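Otura Community Help > Home and Workplace > Automation

Can a machine take over the breakfast counter yet?

Asked by Jessie Mackay, January
Viewed 2,630 times

Our residence operates a shared breakfast counter for 60 tenants. Management has asked whether a robot arm could assume the morning chores: loading the toaster, setting out cups, putting away water bottles and wiping down. A supplier, Lokik, has quoted a monthly lease of $340. I would appreciate informed views before we reply. The items concerned are ordinary ones, of the kind on this table.

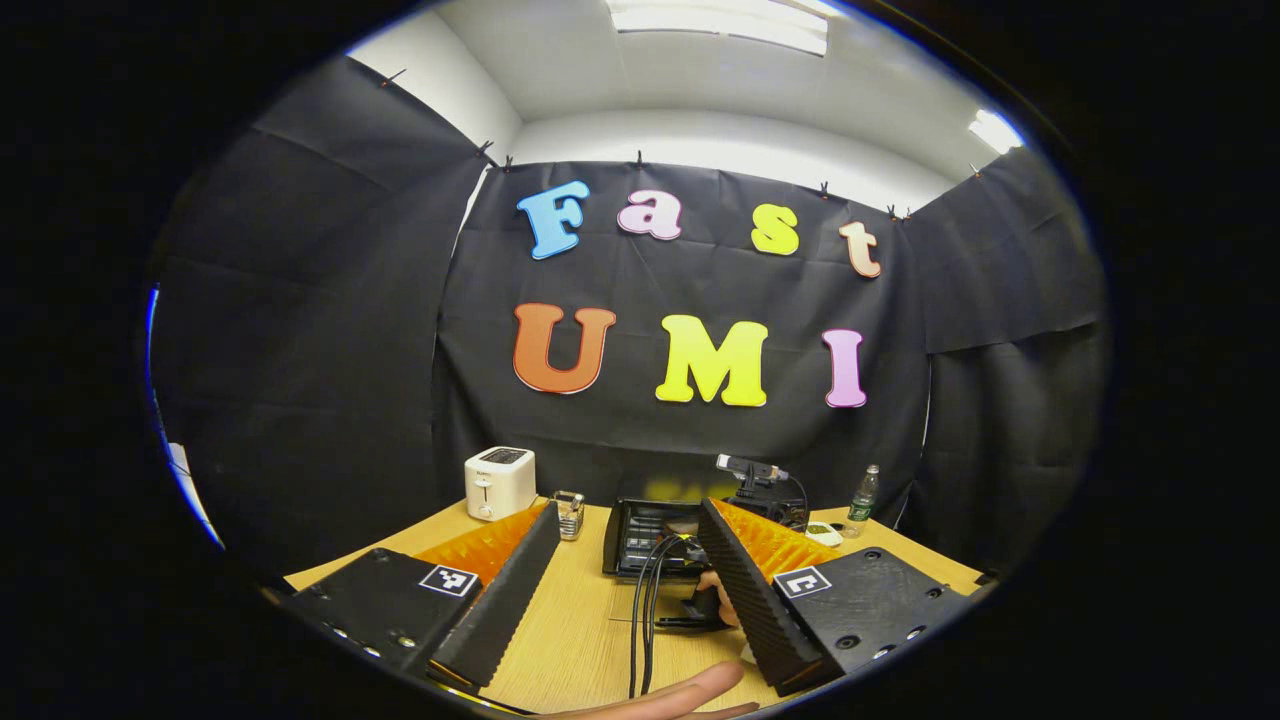 Struan Cruickshank would advise against signing at present. Our centre in Mowat trialled an arm for one term. It placed cups reliably when they were left where it expected them. Bread was another matter, as slices bend and tear, and a staff member remained beside the unit throughout. The labour saved was negligible.

Second answer (unregistered user)

Depends on the robot. Ask for a demo.

Third answer (Gokora Tenants' Advice Desk)

The question should be divided by task. Moving a rigid object from one known spot to another is within reach of current equipment. Pressing a toaster lever is feasible where the toaster is fixed in position. Clear glass and clear plastic can be difficult for cameras to judge, and wiping is seldom done to a standard that a health inspector would accept. We recommend that the supplier be required to show each task at a counter with a similar mix of items.

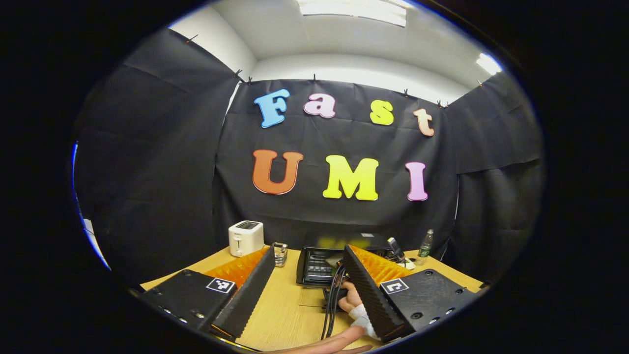
Questions to put to the supplier

1. Who attends when the arm stops mid-task?
2. Is the unit rated for use near residents?
3. May the lease be ended before April without penalty?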